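From: Lachlan Prendergast
To: home-and-shop list
Subject: Re: Has anyone's chore list gotten any shorter?

Anayeli Jaramillo wrote:

> I know this comes up every few months, but my brother-in-law sent me
> another clip of a robot folding a shirt and told me I should stop
> training new people to do end-of-day cleanup, because in two years
> I won't need them. We run a small teaching lab and a stockroom behind it.
> Cleanup is 5 people and a lot of sighing. Is there anything out there
> that can put away a messy bench? I don't mean a showroom bench.
> I'd love to be told yes.

Anayeli,

I'd love to tell you yes, too. My answer is no, with a few small exceptions that I'll get to.

I've been following this from the maintenance side since before I left Clarnside, where we had a very good arm that moved one kind of box from one belt to another. It was great at that. When the box supplier changed the tape, we lost most of a shift. I know the newer machines are trained differently, and Jomar Panganiban will be along shortly to tell me that comparing them to a box mover is unfair. Maybe it is. But the person buying the thing still has to live with it on the day the tape changes.

Shirts make good clips. A shirt is one object, it's soft, and if you squeeze it in the wrong spot you just get a worse fold. Benches are another matter. Think about what your people do in the last half hour: pick up something clear, something floppy, something that rolls, and a scrap of paper that might be trash or might be somebody's results. Then they decide where each one lives. The deciding is half the job, and I never see it in the clips.

Look at a bench like the one in this picture and plan the cleanup in your head before you read on.

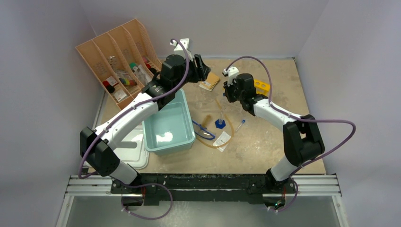
WHERE I'D EXPECT TROUBLE

The rubber tubing, first of all. It loops around the graduated cylinder and runs over the paper slip, so the order matters. Pull the tubing without thinking and you may be dealing with the cylinder too. A new hire sees that in a second and steadies the cylinder with the other hand. Two arms ought to be able to do the same, and I'll happily believe it after I've watched it done on a bench the machine has never met before.

Then there's the clear stuff. The cylinder is see-through, and so is that pen-like thing with the blue cap. Cameras have always had a hard time with clear plastic and glass, and a bright reflection like the one in the bottom of the bin doesn't help.

Safety glasses are an odd shape with thin parts, and people are fussy about scratches. The paper slip is flat on the table, and picking up flat paper with ridged fingers is a chore I wouldn't enjoy either.

And where does it all go? The bin is empty, so a machine could sweep the lot in there and call the bench clean. I've worked with people who did that. The rack in the back has slots with things already in them, and I couldn't tell you the system from looking. Whoever set it up could. Somebody has to explain that system to the machine, and explain it again when the stockroom gets reorganized.

WHAT I'D GRANT

Chae-won Hong saw a two-arm setup from Jirnetti run for an afternoon in December and came back less grumpy than I am. By her notes it put 3 kinds of parts into 3 bins, slowly, and recovered from most of its own drops without help. That last bit impressed me more than the sorting. The older machines I knew would drop a part and carry on as if they still had it.

So if your mess is always the same mess, it may be worth a phone call. Returning rinsed trays to a shelf, say, or loading tube racks of a single size. I'd still want somebody within earshot.

WHAT TO ASK A VENDOR

Vira Tymoshchuk handled the trial at Lumside and gave me her questions, which I've stolen:

- Can we bring our own junk to the demo, in our own box?
- What happens when it doesn't know what an item is?
- Who fixes it at 4:30 in the afternoon?
- How long does a person take to do the same bench? Time both.
- If we run it 300 times, can we see the log for all of them – the bad ones included?

The rep got through the first two with a smile. On the last one she was promised a follow-up, and she's still waiting for it.

Keep training your people. If you do get a demo, take along a length of tubing and a pair of safety glasses, and please post what happens. Bañez is advertising something for small labs and I've found no one who has had it in the building.

Lachlan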